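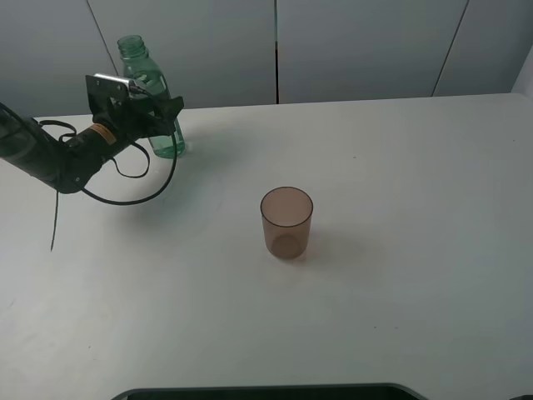
The arm and the green bottle at the white table.

Hi Rekha,

Time for the Drindgate update, and it's mostly good news! The signage players are now booting from our own card image, so a new board goes from blank card to showing a playlist in 18 minutes. Back in November I was still typing half the settings in by hand (and getting the time zone wrong, more than once).

We have 21 players set up for Fodbridge, all on the same release. Eliécer Cárdenas rewrote the update script so it keeps the old system on a second partition – if the new one won't start, the board falls back to the old one by itself. I pulled the power in the middle of an update 5 times and it came back every time, which made my afternoon.

Less fun: the Wi-Fi driver still drops out after a long idle spell. I've put in a watchdog that restarts it, but I'd like a proper fix before we touch the Rivadeneyra sites.

Money-wise, I've spent $363 on cards and power supplies, and the receipts are in the shared folder. Could you let me know if wired adapters can come out of the same budget line? I'd love to order them before the next batch.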